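The planner says no

September 4, 2024

I spent most of last week arguing with a kettle. The kettle exists only in simulation, and it still won.

The task in Westance, our kitchen simulator, sounds like something you'd give an intern to keep them quiet: get the gripper over the kettle, close on the handle, lift. Darside does the perception and hands over a pose. Mulder, the planner I'm responsible for, takes the pose and either returns a path or returns the words NO VALID GRASP, which I have now read more often than my own name.
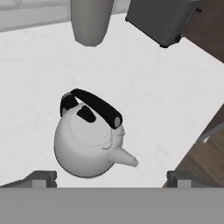
2 min read

From the wrist view it all looks so easy. White kettle, white counter, big black handle running across the top. A toddler could tell you where to grab it. Darside, meanwhile, has to find the edge of a pale round thing on a pale flat thing, and it was putting the handle 30 degrees off from where it sits. Mulder then tried to line up the fingers with a handle that wasn't there, and gave up. Quite politely, I'll admit.

My first fix was to raise the sample limit to 2000. This made it fail more slowly.

The second fix was to read the code. The pose estimate treated the kettle body as symmetric and took its best guess at the spin from whatever was left over, spout included. I now fit the handle on its own, as a curve, and only then ask where the body is. Out of 1548 saved starts, 104 still fail – most of them with the toaster close enough for the collision checker to get nervous.

I pushed the change to the Pevevico branch last night, with a commit message I'd rather not repeat. Next up is pouring, which I've promised for October. The spout and I have not been introduced.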